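Chapter 4
Working Across Languages in the Classroom

Students who share a course do not always share a first language. This chapter looks at how teachers plan group work when that is the case.

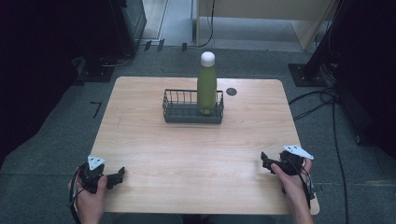
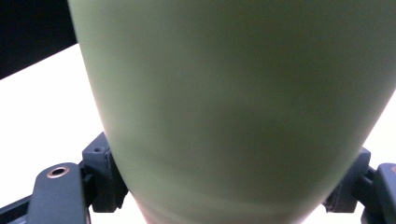
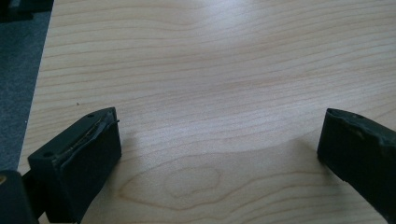 Figure 4.1 Table with basket and bottle (first picture); tabletop (third picture).

Vasanthi Kamath taught a class of 31 students who spoke four home languages. She let each group take notes in any language – but the final report had to be in a shared one. We return to her class in Section 4.2.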